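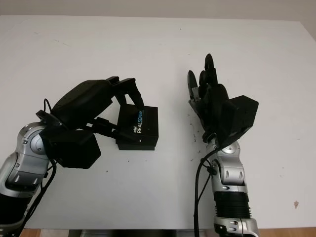 Peter Murín asked after the last session whether illuminance and luminance can be used interchangeably when a surface is close to white. They can't. A white surface under 400 lux still has a luminance in different units and with a different value, and the two agree only in that one scales with the other.

Unit 4. Light on matte surfaces

4.1 Quantities

Illuminance E is the luminous flux arriving per unit area, in lux. Luminance L is the intensity leaving a surface per unit of projected area, in candelas per square meter. A light meter laid flat on a desk reads E. The eye responds to L.

For an ideal matte surface with reflectance r:

L = rE / pi

Reflectance has no unit and lies between 0 and 1. The formula does not hold for gloss finishes, glass or polished metal, where L depends on the viewing direction.

4.2 Worked case: desk and wall

Take a desk with r = 0.8 and E = 400 lux.

L = 0.8 x 400 / 3.14 = 102 cd/m2

The wall behind it has r = 0.5 and receives 285 lux on the vertical plane.

L = 0.5 x 285 / 3.14 = 45 cd/m2

The desk-to-wall luminance ratio is 2.2 to 1. Compare this with the illuminance ratio, 1.4 to 1. Most of the difference comes from the paint.
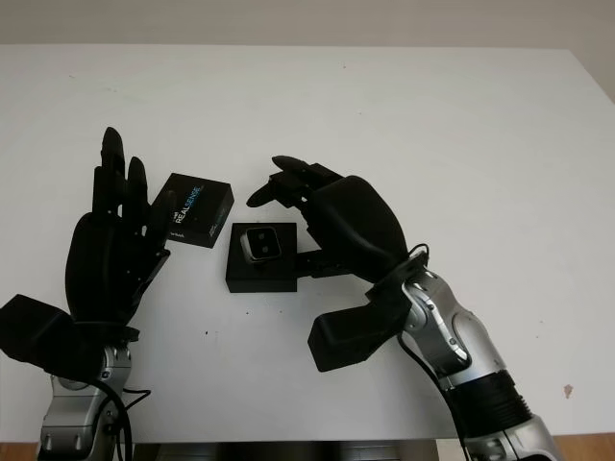
Fig. 4.2. White tabletop with a pale gray wall behind.

4.3 Point source

When the source is small compared with its distance, use

E = I cos(a) / d^2

where I is the intensity toward the point, d the distance, and a the angle between the ray and the surface normal. A source of 2,000 cd directly overhead at 2 m gives 500 lux. The Hisska fitting used in the Tundwood exercise delivers 1,270 cd straight down, so 317.5 lux at the same distance.

If the mounting height h is known but d is not, substitute d = h / cos(a):

E = I cos^3(a) / h^2

Keep the calculator in degrees. I must be read from the intensity table at angle a. Using the straight-down value for every angle is the most common error in submitted work.

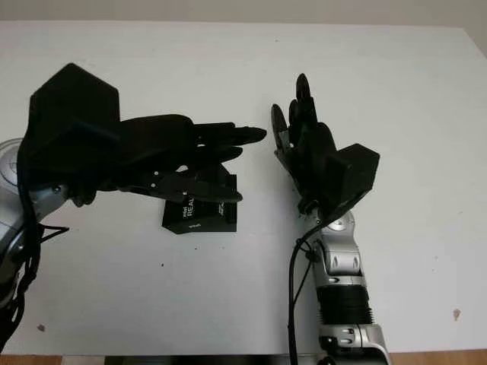 According to one reader of the February handout, the five-times rule should have been stated before the cosine law, as the law fails without it. Accepted. The rule: treat the source as a point only when d is at least five times the largest dimension of the luminous opening. A panel 1.2 m long therefore needs 6 m, which few offices have. Below that distance, divide the panel into smaller squares, compute each one and add 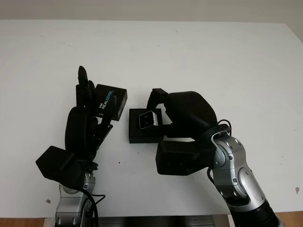
the results. Four squares are enough for the problems in this unit; the Rusnák problem needs nine.

4.4 Problems

1. Repeat 4.2 with a desk reflectance of 0.3. Which surface now has the higher luminance?
2. A source gives 2,000 cd at 30 degrees from vertical and hangs 2 m above the desk. Find E.
3. Find the wall reflectance that would make both luminances in 4.2 equal. Comment on the result.

Intensity tables for the Olon and Hisska fittings are in Appendix B.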